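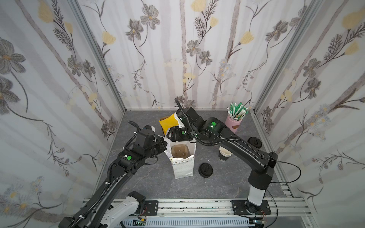 Wamura Community Help > Motion Planning > Multi-arm

Start state in collision after grasping soft material, second arm blocked

Tsung-han Tu
Posted in December, 453 views

I am running two arms on a shared rail with the Prothero planner, version 4, and the Verkton scene server for the collision map. Both arms are in one planning group of 12 joints, with the grippers as separate groups. The task is packing and unpacking paper bags: lids, cups, cup carriers, tissue, bottles.

Rigid objects are fine. When a gripper closes, the grasp node calls attach_object with a box primitive, the box is removed from the world map, and the next plan starts without complaint. With tissue paper the next plan fails most of the time. The log says:

[planner] start state invalid
[planner] contact: left_finger_b / world_voxels
[planner] contact: left_wrist / world_voxels
[planner] request rejected, group both_arms

The request in question is only for the right arm. The left arm is supposed to hold still. As both arms are in one group, an invalid left arm rejects the whole request and the right arm does nothing until the task times out.

Settings:

voxel size: 9 mm
map update: 4 Hz
self filter padding: 9 mm
attached object padding: 0
allowed touch links: left_finger_a, left_finger_b

What I have tried:

Clearing the map before each plan. It works for that plan and then the voxels come back on the next update.

Increasing the self filter padding until the tissue disappears from the map. This also removes anything close to the fingers, and the right arm then plans through whatever was standing there.

Turning off world collision for the left arm. The rejections stop, but then there is no check at all on the left arm and I don't want to leave it that way.
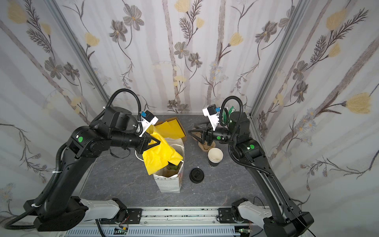
The shape of the attached object is the part I can't settle. A box around the gripped point is too small and leaves most of the sheet in the world map. A box around the full sheet is too large. With the left fingers pinching the yellow tissue, the paper drapes over the rim of the white bag, and the green bottle inside the bag sits directly under it. Any box that covers the tissue also covers the top of the bottle and part of the bag, so the planner reports attached_object / world_voxels in place of finger / world_voxels. Meanwhile the right gripper is above the cup carrier, clear of the tissue, and has no reason to wait.

Is there a supported way to attach something with no fixed shape? And can the right arm be planned alone while the left one is holding?

Replies

Drukwood_user
You need smaller voxels. At 9 mm everything touches everything. Try 4 mm. We had the same error on our cell and it was the voxels.

Tsung-han Tu
I tested 4 mm. The contact with left_wrist went away. The finger contact stayed, and the map update could no longer hold its rate. The tissue is between the fingers, so I would expect a contact at any voxel size.

Chia-hao Sin
Accepted by the poster

There are two separate problems here and they have separate fixes.

1. The planning group.

Prothero validates every joint in the group you request, including joints that have no goal. If you ask for both_arms, the left arm is validated. Define right_arm as its own group and request that. The left arm is then treated as a static obstacle at its current joint values, so you keep arm-to-arm checking. Contacts between the left arm and the world map are skipped for that request, which is correct, as neither of them is moving under your command.

In the group file:

group right_arm: joints right_1 to right_6
group left_arm: joints left_1 to left_6
group both_arms: subgroups left_arm, right_arm

Keep both_arms for motions where the two arms have to be synchronized. Check that your executor locks the left controller while the right arm runs. If another node can command the left arm during that time, the static obstacle assumption is false and the planner won't know.

2. The soft object.

Don't attach it as a collision shape. There is an object class for this in the scene server, and it is poorly documented. Call attach_object with class "soft" and an empty geometry, and give it a mask volume. The mask volume moves with the gripper frame and affects only map insertion: points inside it that also pass the segment test are dropped before they become voxels. Points inside it that fail the segment test are kept. So a sheet can hang in front of a rigid object and the object stays in the map.

attach_object
 name: tissue_1
 class: soft
 link: left_gripper_frame
 geometry: none
 mask: cylinder, from the fingertips down to the table
 segment: tissue

The segment test needs a label image synchronized with the depth image. Any segmentation model will do if the label names match. If you have no labels, leave the segment field out, but then the mask drops everything inside the volume, bottle and bag included. In that case add the rigid items back as fixed primitives. For a bag I use four thin walls and no top.

Cells already occupied at the time of the attach call are not cleared. You have to call clear_region once with the same mask right after it. That would explain what you saw when you cleared the whole map: insertion had no mask, so the next update filled it again.

Put the self filter padding back to the default. It should cover calibration error and nothing else.

One limit: the planner will have no idea the sheet exists. It can drag the tissue across a standing cup and report a valid path. I cap the left arm's speed while a soft object is attached and add a minimum lift height as a path constraint. It's crude. There is no cloth model in Prothero and I would not wait for one.

Tsung-han Tu
Separate groups solved the right arm. It plans while the left one holds, no rejections so far.

The soft class works with labels on. My label model confuses the tissue with the other yellow item on the table, so that one drops out of the map when the mask passes over it. I added it as a primitive. Before the change 81 requests in my log were rejected with the finger contact. I replayed the same requests and 4 still fail, all of them for both_arms during the lift.

Chia-hao Sin
For those four, check the timestamps. If the clear_region call lands before the attach call has been acknowledged, one map update can slip in between. Wait for the acknowledgment, then clear, then request the plan.

Drukwood_user
Does the soft class exist in version 3?

Chia-hao Sin
No. In 3 you have to filter the cloud yourself before it reaches the scene server.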